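How to clear a small desk corner without dreading it

Jan 25, 2020

I have put off writing this one for weeks, mostly for the silly reason that my own desk corner was in no fit state to be giving advice from. But it's a new year, it's raining, and so many of you asked after the shelf post in August that I thought we might do the desk together, nice and slowly, with a pot of tea on the go.

You'll need a damp cloth, a dry cloth, a carrier bag for rubbish and up to 13 minutes for the first round. Set a timer if you're like me and tend to sit down and read old letters.

Start with the floor. I know everybody wants to begin with the desktop, but things do creep downwards (cups, odd blocks, plugs and adapters) and you'll only tread on them later. Pick up whatever has ended up down there and stand it on the desk for now, even if that makes the desk look worse for a little while.

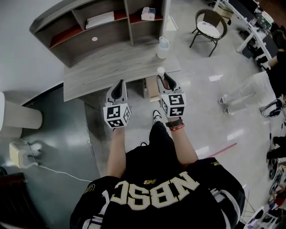
Now for the cables. Unplug anything you aren't using, wind the lead loosely around your hand and tie it with a bit of string or one of those paper-covered twists from a bread bag. If a lead has to stay plugged in, run it along the wall where feet don't go. I used to tape mine down, and it left a sticky line on the floor that took me most of an afternoon to shift, so I wouldn't bother with tape.

Next, sort what's on the desk. Cups go to the kitchen. Water bottles too, unless you're drinking from one this minute, in which case put the lid on and push it well back from the edge. I like to carry things away as I go, but if your kitchen is up a flight of stairs, do gather them at one end of the desk and make a single trip!
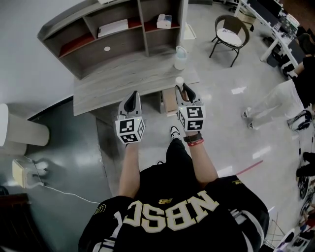

Then wipe the top, working from the back towards you, and go over it again with the dry cloth. Woodgrain finishes are very good at hiding tea rings, so bend down and look across the surface with the light behind it.

Last come the open shelves. Give each compartment one sort of thing: papers in one, tissues in another, and leave at least one with nothing in it at all. Mine is a Skillivholm unit and I've never managed to keep the bottom row tidy, so if you have a trick for that, please do leave it in the comments. I'll be doing the drawers next, once I've found the key.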